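Skutia Learning Center
For Young Visitors, Ages 8 and Up

How Do Engineers Choose a Robot's Hand?

Your hand can carry a heavy book, pick up a pin, and hold a kitten gently. A robot needs help to do even one of these jobs well. The part of a robot that holds things is called a gripper. In the Skutia workshop, engineers compare different grippers to find out which one suits each kind of work.

Three Kinds of Grippers

The first gripper is named Omo. It has two flat fingers that open and close like a clothespin. Omo is strong and simple, and it works best on boxes and blocks.

The second gripper is named Wang. It has one soft cup at the end. A pump pulls air out of the cup, and the cup sticks to whatever it touches. Wang does well with smooth, flat things such as plates. It cannot lift a sponge, which lets air leak through its tiny holes.

The third gripper is named Dinen. It is shaped like a human hand, with four fingers and a thumb. Dinen can bend around round things and odd shapes. It also has many more parts to control, and its program takes longer to write.

What Makes a Test Fair?

To compare grippers, engineers change one thing at a time. Every gripper is given the same object, in the same starting place, with the same light in the room. Each one has the same number of tries. At Skutia, a full test has 184 tries, and the results are written down after every one.

Seo-ah Ban leads the gripper tests. "Children often ask me which hand is the best," she says. "I ask them what they would like it to pick up."

Why Are Bottles Difficult?

A water bottle looks easy to hold. Its sides are thin, however, and they bend when they are squeezed. The water inside moves when the bottle is tilted. A large bottle can weigh roughly 800 grams, and a gripper must hold it firmly enough to stop it from slipping without crushing the plastic.

Robots with two arms have another choice to make. One hand can hold an object while the other stays open nearby, as these two black hands do with a red-capped bottle in a kitchen.

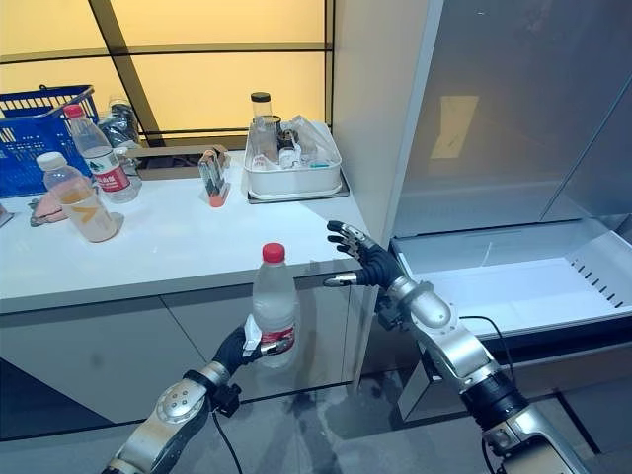 Try It Yourself

You will need an empty plastic bottle, a pair of kitchen tongs, and an oven mitt. Ask an adult before you begin.

1. Stand the bottle on a table and lift it with the tongs 6 times.
2. Put on the oven mitt and lift the bottle 6 times.
3. Write down how often the bottle slipped each time.
4. Fill the bottle halfway with water, close the cap tightly, and repeat both tests.

Words to Know

Gripper: the part of a robot that holds things.
Controller: the computer that tells the arm and the gripper how to move.
Sensor: a part that measures something, such as how hard a finger is pressing.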